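**Cristóbal Zúñiga**
6th October

Okay, long thread coming, so get yourself a drink. A few of you asked how I finally learned to bake decent rye bread after years of turning out doorstops, and I promised I'd write it all down once the kitchen was clean. The kitchen is not clean, but I'm writing it anyway.

---

I grew up in Leiva, where bread was white, crusty and bought from the lady two streets over. I don't think I tasted a proper dark rye until I moved to Sterkville for work and somebody brought a loaf to a potluck, sliced so thin you could nearly read through it, with butter and radishes on top. I had four slices and then a fifth on the walk home.

---

So naturally I went out the next morning and bought the biggest bag of rye flour they had and treated it exactly like wheat flour. I kneaded it for ages! It stuck to the counter, my wrists, the faucet, and one sleeve of a sweater I was fond of. The loaf came out gray in the middle and gummy enough to hold a fork upright.

---

What I didn't know is that rye hardly makes the stretchy stuff that wheat does. You can knead it until supper and it will still be paste. You stir it with a wet spoon, scrape it into a greased pan, smooth the top with wet fingers and leave it be. I can't tell you how much happier my evenings got after I read that.

---

The second thing was the starter. Mine began in June with nothing but rye flour and water in a jam jar, and for the first few days it smelled like a gym bag (my apologies to everyone who visited that week). Then it turned sour and sort of fruity, almost like apple peel, and started climbing the jar. I feed it in the evening if I'm baking the next day. Otherwise it lives in the fridge behind the mustard and I try to remember it.

---

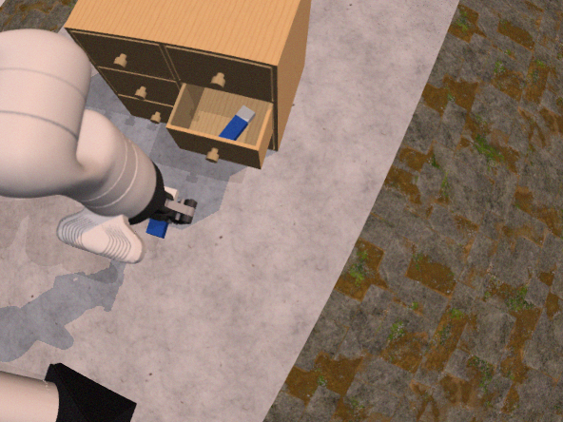
---

Now, water. Rye is thirsty, much thirstier than you'd expect, and a dough that looks right to a wheat baker is too dry. You want something closer to thick mortar. I used to chicken out and add another handful of flour, and every time I did, the loaf cracked across the top and dried out in a couple of days. If it looks too wet to be bread, you're probably close.

---

My everyday loaf, for those who like numbers: 400 grams of whole rye flour altogether, 350 of water, 8 of salt and a good spoonful of dark molasses. Half the flour goes in the night before with half the water and a big scoop of starter. Everything else goes in after breakfast. Caraway if you love it, and I do, though I have in-laws who pick the seeds out one by one with great patience.

---

Let it rise in the pan until you see little pinholes opening on the surface. In my kitchen that takes 2 hours when it's mild out, and longer once the weather turns. Please trust the pinholes over the clock. I've baked by the clock plenty of times, and those were the loaves the birds got.

---

I start it hot, at 475, then turn it down to 375 after fifteen minutes and let it go for another 57. Yes, 57, I know how that sounds! It's what my cranky old oven likes and I've stopped arguing with it. Yours will have its own opinion, so check the middle with a thermometer if you own one.

---

And then comes the hardest part, because you can't cut it. I mean it. Wrap it in a towel and leave it alone for a whole day. Cut it warm and it'll gum up your knife and you'll think you've failed, when all it wanted was another night on the shelf. I put mine on top of the cabinet where I need a chair to reach it, and that slows me down a little.

---

As for flour, I get mine from the little mill out at Rendach, mostly for the drive, if I'm being truthful, since you go along the river and there's a place that does good soup. The supermarket kind works fine too. Just look for whole rye, and sniff the bag when you open it. It should smell sweet and a bit grassy, and if it smells like old crayons, take it back.

---

Toppings, since somebody will ask: cold butter and radish, always. Cream cheese with sliced pickles. Egg salad with too much dill. My daughter has hers toasted with peanut butter and honey and I've decided to let her live her life.

---

If you try it, send me your loaves, even the ugly ones, especially the ugly ones. I still have to write up the rolls with the pumpkin seeds, but that'll have to wait until I've found the notebook page, which I think I used to light the grill.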